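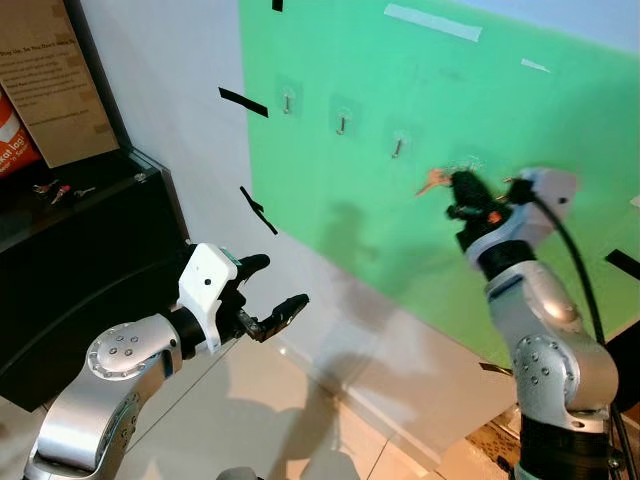

3.2 Household survey

Forms were posted to 3,023 addresses in Flatthorpe, and 2,789 came back with the section on lost items filled in. We asked each household where door keys were normally left overnight - on a hook, in a drawer, in a coat pocket or somewhere else. Answers naming more than one place were coded by the first place given.

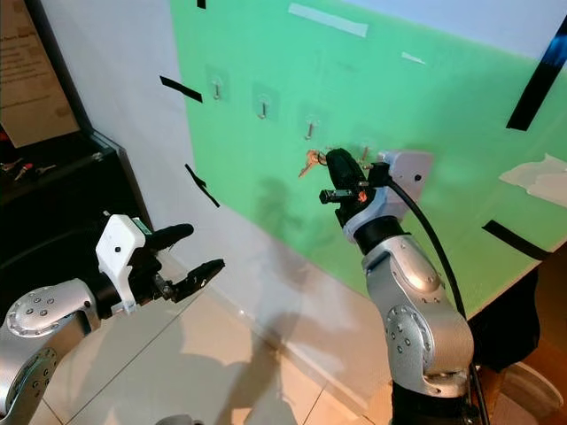 Households were also asked how long they had spent looking for keys in the past week. Replies of more than 70 minutes were checked by telephone. Yeh coded the written comments, and a second reader went through 25 of them using the same list of categories.
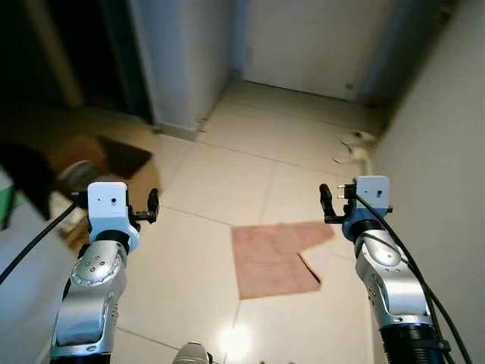 Figure 3. Narrow indoor corridor with a pale tiled floor.

Homes without a hallway were kept in the sample but left out of the comparison by storage place.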